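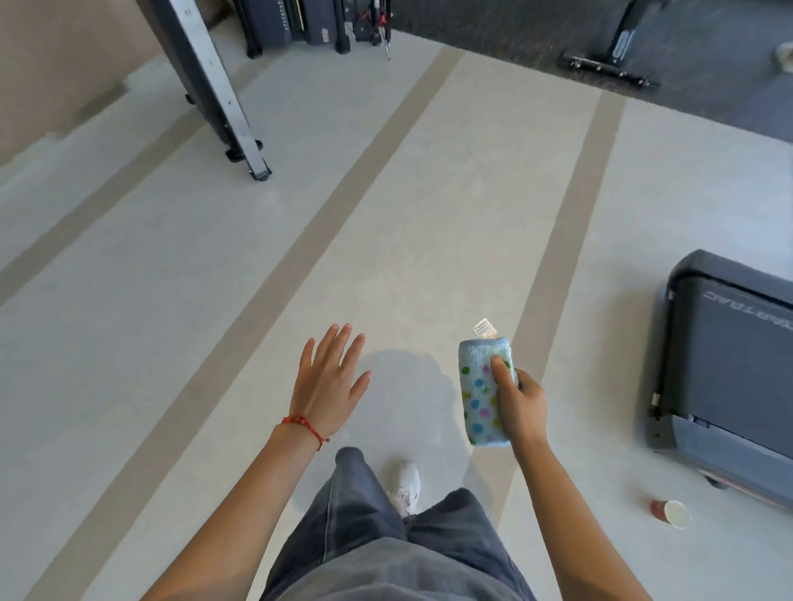 工单标题：14 号桌每晚点一份炖牛尾，但 14 号桌已经不存在了

提交门店：Junano 餐厅
提交人：Wilma Lindsay（前厅经理）
涉及产品：Zolto 点餐收银，后厨打印模块；后来又牵扯到 Susteo 订位接口
提交日期：2023年12月11日
优先级：提交人选了“紧急”，系统自动改成“普通”，提交人又改回“紧急”
状态：已解决，遗留一项

问题描述（提交人填写）

我们店分两块，里面是大堂，外面是玻璃顶的小院子，叫 Jardine 厅。Jardine 厅靠墙原来有张 14 号桌，入秋的时候撤了，腾地方放取暖炉。桌子搬去了地下室，现在上面堆着备用椅垫。Zolto 后台里的桌号也一并删了，我亲手删的，弹窗还问了我两遍是否确定。

从上周起，每天晚市刚开始，热菜档的打印机就会吐一张单子：

14 号桌
炖牛尾 ×1
备注：少盐，酱汁另放

没有服务员姓名，没有人数。收银那边查不到这一单，日结也没有。只有后厨有这张纸。

前几晚后厨照做了。这不怪他们，后厨的人看纸干活，纸上写什么就是什么。牛尾炖好了摆在出菜口，服务员端着在 Jardine 厅绕了一圈，最后端到取暖炉跟前，又端了回来。第一份员工分着吃了，评价是偏淡。

我希望弄清楚三件事：这单从哪儿来，怎么让它别来，以及这几份牛尾该记在谁的账上。最后一条你们不一定能回答。

附件：小票照片若干，热菜档打印机自检页一张。

回复一（Zolto 一线支持）

Wilma 您好，感谢联系 Zolto。请您先尝试以下步骤：

一、关闭热菜档打印机电源，稍等片刻后重新打开。
二、检查纸卷是否安装正确。
三、检查网线是否插紧。
四、在后台确认 14 号桌的状态。
五、如果问题仍然存在，请重启收银主机。

祝您生意兴隆。

回复二（提交人）

都做了。

关机再开机以后，打印机把自检页打了一遍，精神很好。纸卷没装反，装反了就什么都印不出来，那样的话我也不会来提工单。网线插得很紧，拔的时候把塑料卡扣弄断了，现在用胶带贴着，这算这张工单产生的第一项损失。

后台里 14 号桌的状态是“无此桌台”。

收银主机是打烊后重启的，花的时间足够我把第二天的订货单写完。

今晚晚市开始，牛尾又来了。少盐，酱汁另放。这位客人口味很稳定。

回复三（Zolto 一线支持）

Wilma 您好，请问是否有服务员误操作的可能？建议核对当班人员的点餐记录。

回复四（提交人）

核对了。当班的人我一个个问过，过程不太愉快，大家都觉得我在怀疑他们偷吃牛尾。

从操作上讲也说不通。桌号已经删了，点餐平板的桌位图上那块地方是空白，手指头按穿了也点不出 14 号来。我自己按了半天，按出来的是隔壁 11 号桌，还顺手给人家加了一瓶气泡水。那瓶水已经退掉了，请忽略日志里的那一笔。

另外补充一个情况，可能有用：前天是我们每周的店休日。那天没有牛尾单。店休日打印机是通电的，收银主机也是通电的，只有人不在。我一开始觉得这说明是人干的，后来想想，店休日什么都不开，也可能说明是别的什么东西干的。

请转给能看日志的人。

系统备注：工单已升级至二线。

回复五（Zolto 二线支持）

Wilma 您好，我接手这个工单。前面的步骤辛苦了，胶带那件事我很抱歉，虽然不在我们的保修范围内。

我远程看了热菜档打印服务的日志。先说结论：打印机没有问题，它确实收到了这一单。收银主机也确实处理过这一单，只是处理得很不像样。大致过程是：

一、主机收到一份新订单，桌号 14，内容是炖牛尾一份。
二、主机把菜品拆给对应档口，热菜档打印。
三、主机去桌台表里找 14 号桌，准备挂账。
四、找不到。
五、主机把订单退回，返回错误“桌台无效”，账上不留任何痕迹。

您大概看出来了，第二步和第三步的顺序应该反过来。先确认有这张桌子，再叫厨房做菜，这个道理做餐饮的都懂，我们写程序的还在学。之所以这样设计，是几个版本以前有客户投诉出单慢，当时的同事为了快一点，把打印提到了前面。确实快了。

剩下的问题是谁在提交这份订单。日志里的来源设备只有一串编号，对不上您后台登记的任何一台在用平板。请问店里有没有停用、丢失、送修或者换下来的点餐平板？

回复六（提交人）

有一台。夏天的时候屏幕摔裂了，就从后台解绑，换了新的。旧的那台我记得寄回给你们了。

回复七（Zolto 二线支持）

我查了返修登记，没有收到过。快递单号方便给一下吗？

回复八（提交人）

我刚才找快递单号找了一个下午，找到的是一张填好了没有寄出去的快递单。

所以旧平板应该还在店里。在哪儿，目前不清楚。收银台抽屉、办公室、更衣柜顶上、放婴儿椅的那间小储物间都翻过了。找到去年圣诞节的装饰一箱，菜单外壳一摞，一只单只的靴子。没有平板。

我有个问题：一台屏幕裂了、已经解绑、不知道在哪儿的平板，怎么自己点牛尾？

回复九（Zolto 二线支持）

问得很好，我分开说。

屏幕裂了不影响它联网。只要还有电，它就可以一直在后台跑。

解绑的问题比较尴尬。您在后台点了“解绑”以后，后台会向平板发一条指令，让它清空数据、退出登录。如果平板当时不在线，这条指令会保留一段时间，过期作废。也就是说，后台以为它走了，它自己不知道。它的登录凭证到现在还有效，这一条我已经作为缺陷提给研发了。

至于点单，Zolto 平板有离线队列。断网时服务员照常点菜，订单存在平板上，恢复网络后按先后顺序补传。排在最前面的那一单没传成功，后面的就都等着。我猜这台平板摔坏之前，或者摔坏那天，有一单没传上去，就是那份牛尾。它一联网就补传，主机打印、退回，平板收到错误，过 30 秒再试一次，再次失败以后就休眠，等下次联网重来。

您那边应该每次只收到一张纸，因为第二次提交会被打印服务认作重复单拦掉。这是整条链路上唯一按设计工作的部分。

现在的关键是它为什么每天晚市开始才联网。请您想一想，店里有什么东西是晚市开始才打开、打烊关掉、店休日不开的？特别是跟网络有关的。

回复十（提交人）

晚市开始才打开的东西很多，包括我的笑容。

跟网络有关的，我去问了装修时布线的师傅。Jardine 厅的无线信号弱，当时在玻璃顶下面加了一个中继器。师傅为了走线好看，把中继器的电接在了串灯的开关后面。晚市一开始，服务员把串灯打开，中继器就通电。打烊关灯，中继器断电。店休日不开灯。

这也解释了午市 Jardine 厅平板老是断线的问题。那个问题我们提过一张工单，当时你们一线的同事建议我把平板举高一点。

所以旧平板在 Jardine 厅附近，而且只能收到中继器的信号，收不到大堂的。我明天午市后去找。

回复十一（提交人）

找到了。

Jardine 厅有个老式餐边柜，放备用餐具和烛台。最下面一格后面有块活动的背板，背板后面是墙插。旧平板竖着卡在背板和墙之间，插着充电线，大概是有人拿它去充电，想着充满了再寄，然后就到了冬天。

屏幕裂得像蜘蛛网，但是能亮。右上角有个红色的小数字，54。

这个 54 是什么？

回复十二（Zolto 二线支持）

是离线队列里待补传的订单数。请先不要操作，也不要连网，更不要点右上角那个红色数字。

回复十三（提交人）

看到您这条的时候已经点了。

它弹出来一个列表，最上面是“14 号桌 炖牛尾 少盐 酱汁另放”，状态写着“重试中”。下面很长一串，都是“等待中”。从日期看全是夏天那几天的，有凉菜、冰沙、好几桌的啤酒。最底下有个按钮“全部重试”，没点。

顺便说，夏天那几天我记得很清楚，Jardine 厅断网，服务员最后都改用手写单，跑回大堂重新输了一遍。所以这些单子早就做过、吃过、付过钱了。那份牛尾应该也是。

这么一来它每天晚上要的，是一份半年前就吃完的菜。

回复十四（Zolto 二线支持）

点开列表没关系，不点“全部重试”就好。

正确的处理方法是进入平板的维护菜单，把队列导出备份，然后清空。需要维护密码，我私信发给您。步骤如下：

一、确认串灯是关的，也就是中继器没有电。
二、长按平板左上角的标志，直到出现密码框。
三、输入密码，选“本地数据”。
四、选“导出队列”，再选“清空队列”。
五、选“退出并解绑”。
六、关机，拔掉充电线，寄回给我们。这次请务必寄出。

回复十五（提交人）

卡在第二步。左上角正好是屏幕碎得最厉害的地方，长按没有反应。换了手指、换了触控笔、让手最小的同事来按，都不行。

一线的同事今天中午又打来电话，说有个简单的办法：既然退单的原因是没有 14 号桌，那就在后台临时建一个 14 号桌，让那一单顺利传上去，传完再把桌子删掉。听起来挺合理的。您觉得呢？

回复十六（提交人）

您没回，晚市快开始了，我就先照办了。

回复十七（提交人）

请速回电。

回复十八（Zolto 二线支持）

Wilma，我刚看到，现在打给您。以下记录通话里了解到的情况，方便之后查阅。

门店在晚市开始前按一线建议，新建了 14 号桌，归到 Jardine 厅。随后服务员打开串灯，中继器通电，旧平板联网。排在最前面的牛尾单提交成功，正常打印，正常挂账。

牛尾不再堵着路，后面的订单全部跟着上来了。

打印服务的重复拦截只认同一单号，这些单号都是第一次出现，于是一张也没拦。热菜档、冷菜档和吧台的打印机同时开始出单。吧台打印机中途缺纸，吧台的同事出于习惯给它换了一卷新的，它就接着打。

后厨在打到第三杯西瓜冰沙时意识到不对，当时店里没有西瓜。

门店随后拔掉了平板。订单此时已经全部入账，分布在大堂和 Jardine 厅的多张桌子上，其中几张坐着真实的客人。11 号桌的客人点了一份汤，账单上是一份汤，外加一个夏天的啤酒。

回复十九（提交人）

11 号桌的客人很有风度，问能不能把啤酒也上了。

目前情况：当晚的误单已经由我和收银一起对着纸条逐条作废，作废原因那一栏必须从下拉菜单里选，选项有“客人取消”“菜品售罄”“录入错误”“其他”。我选了“其他”，它要求填写说明。我一开始填的是“平板在柜子后面”，后来嫌长，都改成“柜子”。会计如果来问，请你们帮我解释一下“柜子”。

旧平板已经断电，这次我把充电线也没收了。

还有一件事。打烊后我忘了删 14 号桌。

回复二十（Zolto 二线支持）

忘了删一晚上影响不大，今天删掉就可以。

关于一线给出的建议，我已经和同事沟通过。那个办法在队列里只有一单的时候是成立的。

回复二十一（提交人）

影响已经有了。

我们的订位走 Susteo，桌位图是从 Zolto 自动同步过去的。昨天夜里它发现 Jardine 厅多出来一张 14 号桌，很高兴，马上开放预订。今天早上有人订走了，今晚，两位，备注写着：“听说 Jardine 厅很有情调，希望靠近取暖炉。”

靠近这个要求倒是可以满足。按桌位图，他们就坐在取暖炉上。

我在 Zolto 里删 14 号桌，提示“该桌台有未来预订，无法删除”。我在 Susteo 里取消预订，提示“请联系 Zolto 释放桌台”。我把这两个窗口并排放着看了一会儿。

回复二十二（Zolto 二线支持）

这个互锁我们知道，处理顺序如下：

一、在 Susteo 里不要取消，选“换桌”，把客人换到任意一张有空的真实桌子。
二、回到 Zolto，把 14 号桌状态改为“停用”，先不删。
三、在“接口设置”里找到 Susteo，点一次“手动同步”。
四、同步成功以后再删除。

第三步如果提示超时，请再点一次。如果还是超时，等午市结束、网络空闲时再试。

回复二十三（提交人）

照做，成功。第三步点了两次。

两位客人换到了 11 号桌，正对着取暖炉，夸位置好。点菜的时候其中一位要了炖牛尾。热菜档看到单子没动，派人出来当面问客人是不是真的存在。我已经跟后厨谈过了，以后这类确认由前厅来做。

牛尾是正常咸度。

后续几晚的观察记录（提交人填写，应二线要求）

第一晚：串灯开，无异常单。后厨把打印机旁边那面墙腾出来，贴上了之前所有的 14 号桌小票。我没让撕，因为二线说结案前最好留着。

第二晚：无异常单。冷菜档报告多出一张单子，核实后是客人加菜，正常。

第三晚：无异常单。吧台报告一瓶气泡水没有来源，核实后是我本人在测试平板时又按到了 11 号桌。已退。

第四晚：店里包场，Jardine 厅坐满，串灯从下午一直开着，出单正常。有人在餐边柜那里插手机充电，被我请走了。

之后没有再记，因为没有东西可记。

中继器的处理（提交人补充）

布线师傅来过了，把中继器的电源从串灯开关后面挪到了常通的插座上。现在午市 Jardine 厅的平板也不断线了，举不举高都一样。

师傅临走问当初是谁要求走线好看的。是我。

结案说明（Zolto 二线支持）

原因：一台已在后台解绑的点餐平板未收到清空指令，登录凭证仍然有效，长期在 Jardine 厅餐边柜后充电。该平板仅能通过接在串灯开关后的中继器联网，因此每晚开灯后补传离线队列中的第一单。收银主机先打印后校验桌台，造成后厨出单而账上无记录。

已完成的处理：

旧平板的登录凭证已由我们在服务器端强制作废。
平板已寄出，今天仓库签收，登记在册，有单号。
门店误入账的订单已全部作废，日结已重算。
14 号桌已删除，Susteo 桌位图已同步。
一线的知识库里，“临时新建桌台”这一条前面加了一句：先看队列里有多少单。

尚未完成的处理：

先打印后校验的顺序，研发排在一月的版本里修改。在此之前，如需删除桌台，请先确认所有平板在线且队列为空，删完以后让每台平板刷新一次桌位图。

关于提交人最初提出的第三个问题，即牛尾的成本归属：经申请，我们可以在下一期服务费中抵扣，需要门店提供份数和进货单价。

回复二十四（提交人）

份数后厨和我说法不一致。后厨按墙上的小票数，我按冰箱里少掉的牛尾数，后厨那个数字比较小，说明有人没等小票就自己吃了。先按小票报，另一半我内部处理。

遗留一项我也写在这儿，免得忘：作废单的说明栏里，“柜子”两个字在月度报表里被系统归成了一个新的作废类别，和“客人取消”“菜品售罄”并列，还配了个颜色。请问怎么删？

回复二十五（Zolto 二线支持）

类别是自动生成的，有历史数据就删不掉，可以改名。您想改成什么？

回复二十六（提交人）

那就改成“设备故障”。颜色别动，会计说那个绿色好认。

系统备注：类别已改名。工单关闭。满意度调查已发送至门店热菜档打印机。

回复二十七（提交人）

调查表收到了，后厨填好了，怎么交给你们？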